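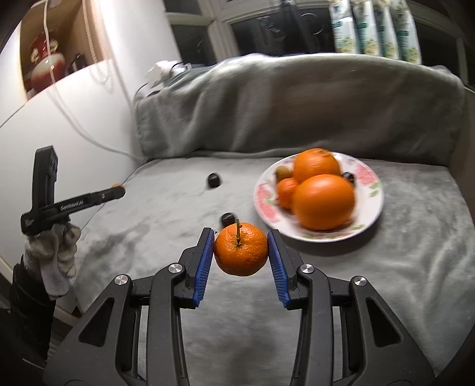

Opening: what the label promises

Good afternoon. Start with the show of hands: who has bought a net of mandarins because the sticker said high in vitamin C? Leave it a moment. Keep own hand up.

I like fruit. I want that on the record before the questions, as last time in Perville I was accused of being against it. My quarrel is with the claims, and with how little it takes to make one.

Next slide.

Where "superfruit" comes from

The word has no agreed meaning. A grower can use it, a juice bar can use it, I could put it on a turnip. When I ask marketing people what test a fruit has to pass, they tell me about colour and heritage.

(If someone shouts "antioxidants", say we'll get there.)

Slide 4. The Fedport survey

This is the one the papers ran. 2,237 people filled in an online form about what they ate and how often they had colds. The citrus eaters reported fewer colds. Headline: oranges keep you well.

Go slowly here. Questions to put to the room:
- Who fills in an online form about fruit?
- Can you remember how many colds you had last winter? I can't.
- Do people who eat plenty of fruit also sleep more, smoke less, earn more?

The form didn't ask about smoking. I wrote to them about it in June and got a polite reply with no answer in it.

Sneha Kaushik thinks I'm too hard on surveys like this, and she's in the second row, so she can say so herself. Her point is that a weak survey can tell you where to look next. Fine. Then the headline should say "we are going to look".

Slide 5. Bonex

Bonex is the orange powder in the tube. Read the front of the pack aloud, then the back. Front: "supports natural defences". Back, small print: as part of a varied diet and healthy lifestyle. Pause. Take away the powder and what's left is a varied diet and healthy lifestyle.

The company sent me two studies. One had no comparison group. The other did, and the two groups came out much the same, but the summary leads with how people said they felt. I asked for the full figures and am still waiting.

Don't get drawn into the price. It always eats ten minutes.

Slide 6. What would change my mind

People say sceptics never answer this, so answer it properly.
- Two groups, picked by chance
- Neither group knowing which tube they've got
- Colds written down on the day
- The result published whichever way it goes

Dayana Salinas ran something close to this at Ifans with a different product. It was slow, and the sponsor lost interest halfway through. Tell the story about the mislabelled boxes only if we're ahead of time.

Slide 7. Questions

Likely ones: honey, zinc, "my gran swore by it". Be kind about the gran.

If asked whether to stop buying mandarins: no, they taste nice. Handouts are by the door, slides go up on Thursday.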